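Ticket 171: Shared shopping list drops items when two people edit
Product: Wosteck Lists (phone and browser)
Opened by: Khrystyna-Mariia Maksymiv
Assigned to: Wafula Temba
Status: Solved, left open for comments

Khrystyna-Mariia Maksymiv, 8:05 am
Hi all! First, I love this app. We run our whole house on it, and my mother-in-law has started sending me recipes through it, which I never thought I'd see. But since the December update our shared list keeps losing things. I add something on my phone, Jouko opens the list in his browser, and my item is gone on both. No error, no warning. It's the big list too, 38 items before a holiday week. I've logged out and back in on both, and I reinstalled on the phone. Same thing.

Wafula Temba, 9:40 am
Thank you for such a clear report, and hello to the mother-in-law! A few questions. Which browser is the other person on? Is the list sorted by hand or by store aisle? And do the lost items show up under Menu > History > Removed?

Khrystyna-Mariia Maksymiv, 10:12 am
Firefox on an old laptop. Sorted by aisle. And yes!! They're all in Removed, with Jouko's name next to them. He swears he didn't touch anything and I believe him.

Wafula Temba, 11:30 am
Great find, that narrows it down a lot. When a list is sorted by aisle, the browser version saves the order again each time it's opened. If that browser is holding an old copy, it saves the old copy over the new one, and whatever was added in between lands in Removed. I got it to happen here on my second try, with a list called Test Soup.
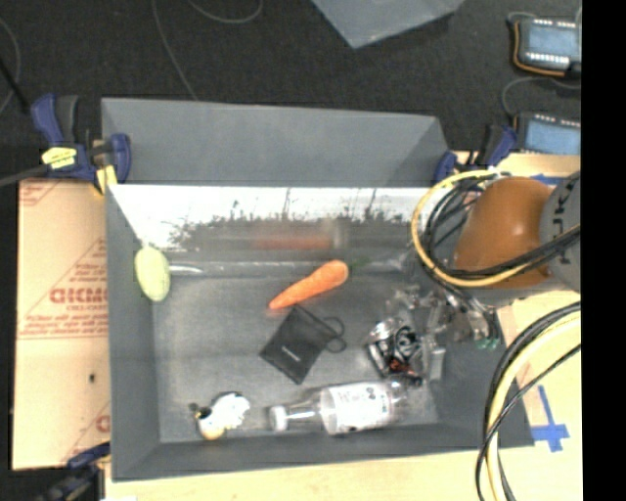

The matching of names to aisles was my next suspect, so I spent a happy hour on that. The app looks at each new item, guesses an aisle and gives it a little icon. Things with one obvious home were never lost in my tests. A carrot goes straight to Produce, green top or no green top, and stays there. A black drawstring pouch has no aisle at all, so it waits in Unsorted until somebody moves it. I thought Unsorted might be where things fell through, but I added plenty of odd stuff there and all of it survived as long as the browser copy was fresh. So the aisles are fine and the old copy is the whole problem.

Please try this in Firefox:
1. Close every Wosteck tab except one.
2. Go to Settings > Storage > Clear saved lists. Your lists are kept on the server.
3. Reload, and wait for the check mark next to the list name.
4. On the phone, open Removed and tap Restore all.

Jouko Kinnunen, 1:20 pm
The accused here. I had four tabs open, one of them from before the update. Closed them and did the steps. The check mark took 18 seconds but it came. Everything is back, including the cardamom I was blamed for.

Khrystyna-Mariia Maksymiv, 5:55 pm
It works! We've been adding things at each other all afternoon and every one has stuck. Cardamom apology delivered. Is there a limit on list length, by the way? Ours only gets longer.

Wafula Temba, 6:10 pm
Wonderful news! The limit is 500 items per list, so you have room. Pylyp Romaniuk is working on a proper fix so the browser checks for changes before it saves. Until that's out, keep to one tab on the laptop, and if anything goes missing again, send me the time shown beside it in Removed.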